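Sorting a box of mixed electrical bits: bins or little drawers?
Workshop and Tools > Storage

brana_shed
Posted Tuesday, October 20, 2020

Right, I've finally started on the electrical odds and ends and I'm having a lovely time! It's years of stuff: capacitors, breakers, sockets, empty enclosures, a couple of gears. I tip a bit out on the table, have a good rummage, and put like with like. The question is what to put it all in. I've got blue plastic bins and I'm tempted to use nothing else, but my brother swears by those cabinets with tiny drawers. What do you all do?

gilon8
Drawers, every time. I bought a second-hand cabinet in August and it's the best thing in the shed. Bins turn into soup within a month.

pirkemitz
Bins! Half of what she's listed won't go in a drawer. Have you tried getting a distribution box into one of those cabinets, Gilon? The drawers are for screws.

gilon8
I keep my enclosures on a shelf, thank you. Drawers for small parts, shelf for boxes. Three sizes of drawer does me for everything else.

brana_shed
Ooh, a shelf for the enclosures is a good thought. They eat up bin space and they're mostly air. I've been lining them up along the sides of the table for now and leaving the middle clear for whatever I'm sorting.
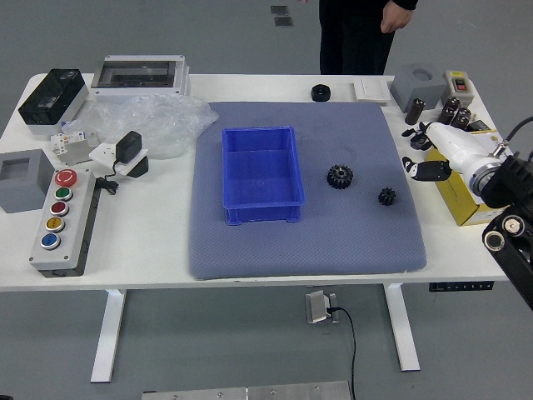
The padded mat is a joy, by the way. Small parts don't skitter off when you put them down, and you can set a bin on it and work straight into it. I'd never go back to a bare tabletop.

Capacitors are my sticking point. Do they get their own bin, or go in with the breakers and switch plates?

Ilham Yusof
Own bin, and stand them upright if it's deep enough so you can read the sides. Please check they're discharged before you put them away, the big ones especially. I short mine through a resistor and then put a meter across them.

pirkemitz
Seconded on the capacitors. And gears shouldn't be in with electrical at all, they want a bin with the other mechanical bits.

liew_m
I'd disagree there. If a gear came out of a machine I keep it with the rest of that machine, in one bag with a label. Sorting by type is pretty but I can never find the matching bits afterwards.

gilon8
That only works if you remember the machine, Liew.

liew_m
Hence the label!

brana_shed
Ha, mine have no labels whatsoever, so by type it is. Capacitors get a bin to themselves, and I'll dig the meter out first, thanks Ilham. Gilon, what depth is your shelf?

gilon8
Deep enough for two rows of boxes. I'll measure it tonight.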